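Ellanthorpe Evening Classes – Running a Tidy Home
Handout 2: Empty bottles and where they go

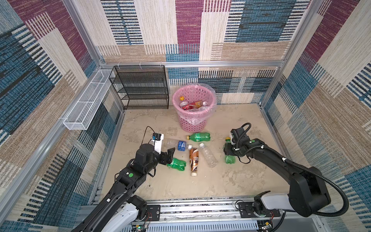 Buppha Rattanakul wrote after the first handout that in her flat the bottles never reach the recycling at all, they gather beside the bin, and could we please start there. Yes, we can, and thank you! I had planned to begin with food tins, but bottles are far more fun and they'll keep us busy for the whole session.

Why they pile up

A plastic bottle is mostly air. It weighs next to nothing, it rolls, and it takes up the same space empty as it did full. A small wastebasket will take a surprisingly short run of them before the next one balances on top and slides off. Once one is on the floor the others join it. Most of us have lived with this for years without giving it a thought, and I love how quickly it changes once you do.

Picking up

Start with the bottles nearest the basket and work outwards, so you aren't stepping over anything. Hold each one round the middle. Bottles lying on their sides like to roll away from your fingers, so come down from above with the whole hand. If you find it hard to bend, sit on a low stool and draw them towards you with a broom first (Abelardo Henríquez showed us this last May and half the class went home and tried it).

Filling the basket

Stand the first few upright if they'll stay, then lay the others across. Dropping them in from a height gives you a heap with big gaps – lovely noise, poor use of space. Squashing helps more than anything else you can do. Take the cap off, press the bottle flat from the bottom upwards, and put the cap back on while it's still flat. Left uncapped it will slowly swell again.

Rinse first. A quick swirl of cold water is enough for fizzy drinks; milk wants warm water and a shake.

Liners

A clear bag lets you check what's in there before it goes out. Fold the rim well down over the outside of the basket so that it doesn't slip in under the first bottle. A basket with holes in the sides needs a liner more than a solid one does, as the last dribble of squash will find its way out. When the bag is full, unfold the rim, gather it and lift straight up.

Where the basket should live

Near the place where bottles are emptied, which in many homes is the desk or the sofa and a long way from the kitchen. Do walk round your home and look! A shelf rack next to it is handy for spare bags.

To do before next time

Keep every empty bottle for a week. Pack your basket once without squashing and once with, and write down how many went in each time. Try it with mixed sizes too.

Please send your results to me by 6th February. Next session is jars and lids, room 725, and bring a jar whose label won't come off.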